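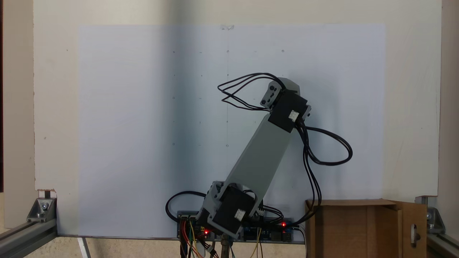 The Ivham board in use, with a big sheet of the pale paper over the front.

I've had the Ivham backing board and its paper pack since January, and I've been meaning to write this up for so long that Farah Tambunan has stopped asking me when it's coming. So, with my apologies to Farah, let's get to it!

I wanted a large, plain white board that would stand behind whatever I had on the bench, and I wanted paper big enough to cover it in a single sheet. You'd think that would be easy to find. My old one was a Bistow, and I was fond of it, but it had picked up a bow over the years and every sheet I put on it bulged in the middle.

The Ivham has stayed flat. I check it with a long ruler now and then (a habit left over from the Bistow) and so far I'm happy. It's a little heavier than I expected, and carrying it up the stairs by myself was not my finest hour, but once it's in place I can lean over the bench and fuss with cables without the board creeping backward.

The paper comes in a pack of 50, and I should warn you about the color. The label says white. Put it against the white board and you'll see it's a pale white with a slight blue to it. I grumbled for a week and then got used to it – dark things like black cable stand out nicely against it, and I find it easier on the eyes in the evening. If you need a true, neutral white, though, I'd look elsewhere. Gunvor Blomqvist uses the Siregar paper for that reason and swears by it.

My real complaint is with the clips. Four come in the box and they're stiff little things that pinch the paper and leave a dent at each corner. I switched to low-tack tape after the second sheet and haven't gone back. The pack also arrives rolled very tight, so give a fresh sheet a night under some heavy books before you put it up.

Would I buy it again? Yes, the board in a heartbeat, and the paper most likely, once I've worked my way through what's left of this pack. Four stars, and I'd happily make it five if Ivham would do something about those clips.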